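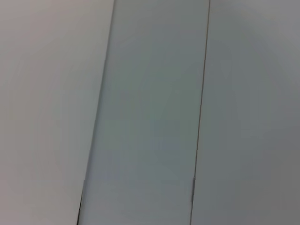

Salma Ghoneim objected at the draft stage that a seam is the first place dirt shows and the last place anyone wipes, so a cleaning study that scores only the open surface is scoring the easy part. Fair. Section 4 was redone with seams as their own category.

Figure 2. Pale surface and cooler blue-gray strip, thin dark seam between them.

4.2 Seams and joins

Method same as 4.1 except where noted. 166 wipe-downs logged across the Floder and Tonitz sites, all in February, all before 9 in the morning. Cloth folded once, one pass along the seam, one pass across. Scored by eye on the 8 point scale, two raters. Tipene Nepia rated both sites, second rater differed by site (see Table 3).

Light surfaces next to darker ones gave us the most trouble. Raters disagreed more on these than on single-color tops, mostly over whether a dark line was residue or just the gap. Shadow in a deeper join gets read as dirt. We told raters to check with a dry swab before scoring, wich slowed things down but brought the scores closer.

Passes along the seam did better than passes across at both sites. Difference small at Tonitz. Swabs from the first morning there were mislabeled and are left out of the totals.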